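Drima hand controller review: two months of teaching a robot to empty a bin

Posted August 1, 2022

I bought the Drima for one job. We have a KUKA arm over a metal bin, the bin is full of odds and ends, and I needed a person to steer the gripper through a whole lot of picks so the software would have something to learn from. Before this I was dragging the arm around by hand, and my shoulders were not happy with me.

The Drima is a handle you hold in the air. Move your hand, the arm moves. Squeeze the trigger, the gripper closes. Price was $2,372 with the base station and the Karppinen plug-in, which you do need, so don't be fooled by the cheaper listing that leaves it out.

Setup took me 77 minutes, and most of that was the plug-in asking for a license key that was printed inside the box lid (why?!). After that it just connected, and I had the arm following me before lunch.

Now the good part — it feels great. There's a dial for scaling, so a big sweep of your hand can turn into a tiny nudge at the gripper, and once you're down between the bin walls you'll want that turned way down. I keep mine at 17 percent for the last bit of every pick. My old Rader joystick had me doing one direction at a time, like a claw machine at the mall. With this you tilt and reach in one go. 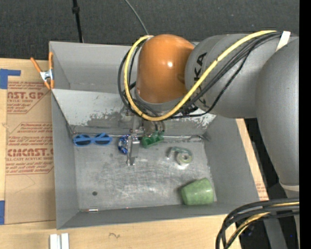 Down in the bin with the sunglasses, the cup and friends.

The sunglasses are my favorite test. You have to come in at a slant and commit, and a jumpy controller will shove them straight into the corner. The cup on its side is easier, though I still like to go for the narrow end. Clear, curly stuff is hard on my eyes more than on the controller, so I can't blame Drima for that one.

What I don't like: the trigger is basically all or nothing. The manual calls it proportional, but I get open, closed and a sliver of something in between. There's no feel through the handle either, so when the fingertip touches metal you find out by looking. And the clutch button (the one that lets you park the arm while you move your hand back) sits right where my thumb rests. I've bumped it mid-pick more times than I'd like, and every one of those recordings went in the trash.

Battery is fine. I got through 70 demos on one charge and quit before it did.

I tried the Trurkholm at a friend's shop too. Nicer trigger, much heavier, and my wrist was done in half an hour. I'd still buy the Drima again, but I'd put a bit of foam tape over that clutch button on day one. Four stars.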